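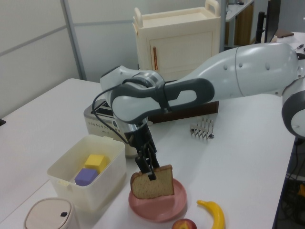
Page last updated: June 9, 2023

Flustcombe Toy Library
Breakfast Box: frequently asked questions

What is the Breakfast Box?
It is one of our pretend play sets, put together for laying a table, serving breakfast and clearing up afterwards. We lend it to families, childminders and nurseries. It is item 485 in the catalogue, and you will find that number on the loan slip and on the outside of the carrying case.

What is in it?
The main pieces are a slice of bread, a banana, a red-and-yellow apple, a round pink plate, a beige and silver toaster and a small round cream container with a domed lid. There is also an open white bin with foam cubes in it, one yellow and one purple. The full contents list is inside the lid of the case. Please check against it when you collect.

How long can I keep it?
Loans are for 30 days. You can renew once, by email or at the desk, unless another member has reserved the set. Nurseries with a group membership can renew twice.

How much does it cost?
There is no charge for members. Non-members pay a deposit of £12, returned when the set comes back complete.

What age is it for?
Three and over. The foam cubes can be bitten through, so please put them away if a younger brother or sister is joining in.

Can the toaster be used to make toast?
No. It is lent for play only. Do not plug it in, take it apart or put real bread in it. We have had crumbs come back in the slot more than once and they take a long time to get out — a dry pastry brush is the best thing if it does happen.

Is any of the food edible?
No. Please tell children this before they start. If a piece has been chewed, keep it to one side and let us know when you return the set.

What are the foam cubes for?
Whatever you like. Most children use them as butter, cheese or sugar lumps. They live in the white bin, which some families also use as a washing-up bowl. Dry play only, please, as the foam holds water.

And the little container with the lid?
It looks like a tiny waste bin, and it usually ends up as one. Others use it for biscuits or tea bags. The lid has a small black latch at the front. Do not force it. If it sticks, bring it in and we will see to it.

How should I clean the set?
Wipe the plate, the white bin and the food with a damp cloth and a little washing-up liquid, then dry them with a tea towel. Wipe the outside of the toaster with a barely damp cloth. Nothing in this set should go in the dishwasher. Foam cubes can be squeezed gently in warm soapy water, rinsed and left on a towel overnight.

Do you have ideas for playing with it?
A simple one is to take orders. One person asks for breakfast, the other fetches it and puts it on the plate, then you swap. Start with one thing ("banana, please") and work up to longer orders. Standing the bread up on its edge and lowering it into the toaster slot is good practice for small hands. Tidying can be a game too: food on the plate, cubes in the bin, rubbish in the container with the lid.

Does everything have to go back in a certain order?
The toaster goes in first, slot upwards. The white bin sits next to it with the cubes inside. Wrap the plate in the cloth bag and put the food on top. If the case will not shut, the plate is probably underneath something.

What if something is lost or broken?
Tell us as soon as you can. We do not charge for ordinary wear. Lost food pieces are £1 each. For larger items we will ask for part of the cost, and we will agree it with you first.

Can I reserve it?
Yes. Give your membership number and the item number at the desk or by email. We hold reserved sets for a week. The Breakfast Box is busiest in February, when several nurseries do a food topic, so book early for that month.

Do you have other kitchen sets?
We have two, the Tanoli Tea Tray and the Hiltus Market Stall. The Market Stall has 33 pieces and is heavy, so bring a car or a second pair of hands.

Who do I ask about something not covered here?
Asif Naqvi looks after the pretend play shelves. Leave a note for him at the desk, or email the library with "Breakfast Box" in the subject line.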